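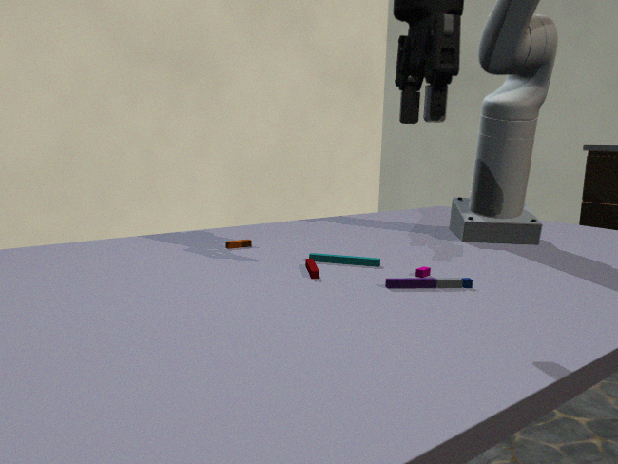
Packing bench news: the arm, the blocks and my Tuesday-shaped headache

Hello from the bench end of the building! Berkay asked me for a few lines on how the automation is going, and I said yes before I found out he wanted it by lunchtime, so forgive the spelling.

Most of you know by now that we're getting an arm for sorting the small parts that go into the Jurnholm kits. What you may not know is that it has been hard at work for weeks already, only on a computer. Shafiq built the whole thing as a simulation first, table, walls, cupboard and all, and gave it little coloured blocks to practise on in place of our real spacers and pegs. I've grown quite fond of it. He's even given it a stone floor, so the pretend room is a good deal smarter than ours.

The blocks look like something out of a toy box, but they've been chosen to be awkward. A long thin teal bar wants picking up differently from a tiny magenta one, and when the purple, grey and blue pieces sit end to end in a straight line they could pass for one stick. Anyone who has emptied a tray of Cima pegs at six in the morning will know that feeling – you reach for one and three come with it. Shafiq wants the arm to be able to tell them apart before it goes anywhere near a customer's order, and I'm with him on that.

So what changes for us? Songül and I sat down with Gülizar from planning in July and went through it shift by shift. The arm takes the loose sorting, which at the moment means 300 trays on a busy day, and we keep the checking, the kit cards and anything that comes back from customers. No jobs are going. I asked that twice and got the same answer both times, and it's in the written note on the board by the kettle if you want to see it for yourself.

What does change is the rota. Sorting has always been where you went for a sit-down after a morning on your feet, and quite a few of us will miss it (me included, I like a good sort with the radio on). Gülizar has promised 20 minutes off the line in the middle of each shift to make up for it, and we'll be trying that out before the arm is bolted down. If it doesn't suit you, tell her early.

There's training too. Duygu Özkan is coming over from Gerkus to show us how to stop it, restart it and clear a dropped part. There are 12 places in the first group and it's all in paid time. You don't need to know a thing about computers. I had a go on the simulated version last week and my first effort was to drive the gripper straight into the table, which Shafiq was very kind about. By the fourth go I'd picked up the little red bar and put it down where I meant to, and I may have cheered.

A few people have asked whether it'll be quicker than Songül. Not yet! She did a tray of 100 mixed pieces while the practice arm was still making up its mind over the orange one, and she was talking to me the whole time.

Names for the training go on the sheet outside the Şimşekoğlu store, next to the first aid box. Please write clearly, as last time we had somebody down as "Bfff". Questions about the rota go to Gülizar, questions about the arm go to Shafiq, and if you want a turn on the simulation he has it running most afternoons from half past two.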